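4.2 Setting up the Herka heated mattress pad

Read this section before you plug in the control unit. Keep the card with the Istatell serial number; you will need it for warranty service.

1. Strip the bed down to the mattress. Lay the pad flat with the cord socket at the foot end.

2. Pull the elastic skirt over all 4 corners. The pad must not fold or bunch anywhere.

3. Put a fitted sheet over the pad, then add your usual bedding. 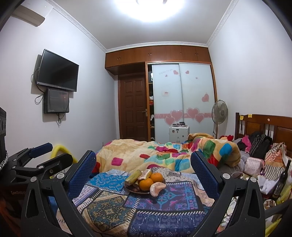

Figure 8. Bed with patchwork quilt and comforter.

Note: Thick covers hold more heat. If you use a quilt and a comforter together, start on the lowest setting.

4. Push the plug of the control unit into the socket until it clicks. Run the cord down to the floor – never between the mattress and the frame.

5. Plug the control unit into a wall outlet. Do not use an extension cord.

6. Press and hold the power button until the green light stays on.

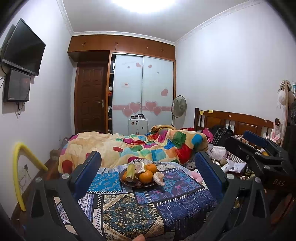 Figure 9. Patchwork bedspread.

7. Choose a setting. The highest setting warms the pad to 95 degrees Fahrenheit and draws 400 watts. Use it only to preheat the bed, and turn it down before you go to sleep.

CAUTION: Do not use the pad with an infant, or with anyone who cannot feel heat or work the controls. Do not stick pins into it.

If the light blinks red, unplug the unit, check the socket at the foot end and start again from step 4.

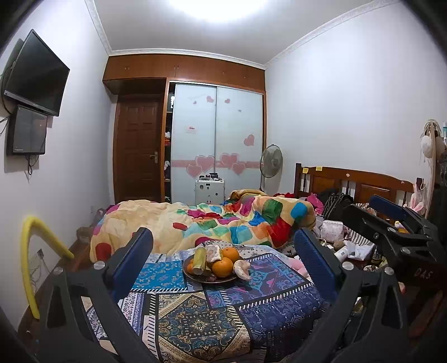 The timer is off when the unit leaves the factory. To turn it on, press the clock button once for each hour you want, up to 8 hours. The setting is kept until you unplug the unit.

Washing is covered in section 4.3. Remove the control unit first, and let the pad dry completely before you connect it again.

Spare cords are sold by Pusidport under the part name Mao. Service questions: Hongjun Fang, customer support.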